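**Myfanwy Landeg** is a Welsh-born American singer and songwriter. She is known for spare vocal arrangements and for a group of tattoos that refer to the places where she has lived. Her recordings have been issued by Cartwright, an independent label, and she fronted the band Clurum before beginning a solo career.

## Early life

Landeg was born in the village of Vemham and moved to Ohio with her parents at the age of 12. She sang in school choirs and taught herself guitar from songbooks borrowed from the public library. Her first public performance was at a county fair, where she sang two hymns and a country ballad.

## Career

Clurum played 127 concerts in the Midwest before separating. The band's only album, *Nenero*, was first pressed in an edition of 500 copies and later reissued by Cartwright with four additional songs. Landeg wrote all of the lyrics and shared credit for the music with the other members.
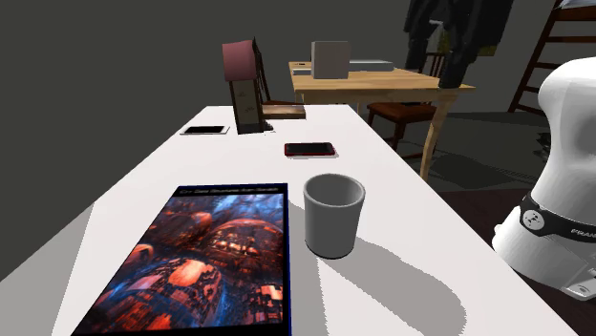
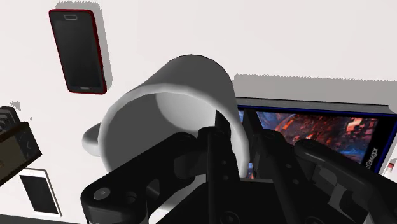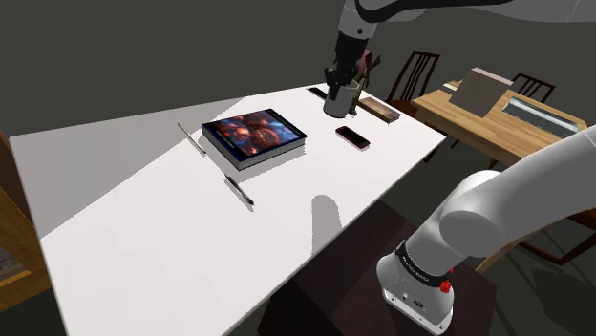

*Computer-rendered views with a cup or mug.*

Her first solo album was recorded over nine days in February. Reviewers noted the lower pitch of her voice and the absence of drums on most tracks. A second album followed in May 2025 and was supported by a tour of small theaters.

## Tattoos

Landeg has seven tattoos, most of them in black ink. The earliest, a small leek on the inside of her left wrist, refers to her Welsh birth. A buckeye leaf on the right forearm stands for Ohio. The number 105, placed below the elbow, is the house number of her grandparents' home in Vemham.

A line of musical notation across her collarbone is taken from the closing song on *Nenero*. Fans have sometimes identified it as a hymn tune, a reading Landeg has rejected in interviews. She has said that she does not plan to add to the group.

## Discography

- *Nenero* (with Clurum)
- *Vemham Road*
- *The Lower Field*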